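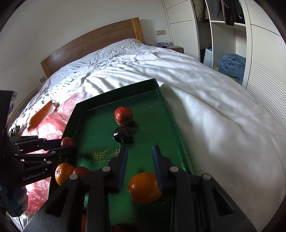
Fruit should never go in the refrigerator at all, Kirsten Bouchard wrote to us after our August piece on kitchen storage, and she had a page and a half of reasons. Her main one was that people forget what they can't see. She keeps everything out on trays, moves the trays from room to room, and says she throws away almost nothing.

We got more mail on that letter than on the piece itself. Plenty of readers agreed with her. Others said their apples went mealy in a week. So we spent 16 days keeping fruit on trays in an ordinary one-bedroom apartment, to see how far the idea goes.

The first thing to settle is the tray. A low rectangular one with a rim works better than a bowl, mostly because fruit sits in one layer. In a bowl the mandarins at the bottom carry the weight of the apples, and a soft spot gets noticed when it has already spread to its neighbor. We used a dark green tray with gold lettering on the floor of it, the kind that usually comes out for guests. Orange shows up well against dark green. Plums don't, and a dark plum is easy to miss at night.

The apartment has very little counter space, so the sorting got done on the bed, on top of a white duvet. It's a better place than it sounds. Nothing bruises when it rolls off, and you can spread the shopping out and look at all of it. Put the tray down before the fruit goes in, and press the duvet flat under it first or everything slides to one end.

Bouchard sorts by how soon a thing has to be eaten. Plums go first. Once they give a little near the stem they have a day or two left at room temperature, and they belong at the front where a hand will find them. Mandarins come next. They dry out from the skin inward, and a light one is already past its best, so pick each one up when you pass. Apples last longest of the three, but they give off ethylene gas, which ripens whatever is beside them. We kept ours at the far end of the tray and still found the plums softening faster than we wanted.

This is where we part ways with her. Apples meant for more than a week should go in the crisper drawer, with two or three left out for eating. Ripe plums can go in too, and they taste better if you take them out an hour ahead.

Carrots don't belong on the tray. They go limp in the open air within a couple of days. A plastic bag in the refrigerator is fine if there's a paper towel in it to take up the moisture, and the green tops should come off as soon as you get home.

We lost one mandarin and half a plum in the 16 days. The month before, with everything in the refrigerator drawer, we had thrown out 14 pieces. Part of the difference is surely that we were paying attention.

Wipe the tray between loads. A damp cloth is enough for most finishes, and a lettered or painted tray shouldn't be soaked. Wash the fruit when you're ready to eat it, and dry anything that goes back.

Bouchard has since written again, to say that pears are another matter and that we should leave them alone until she has sent instructions.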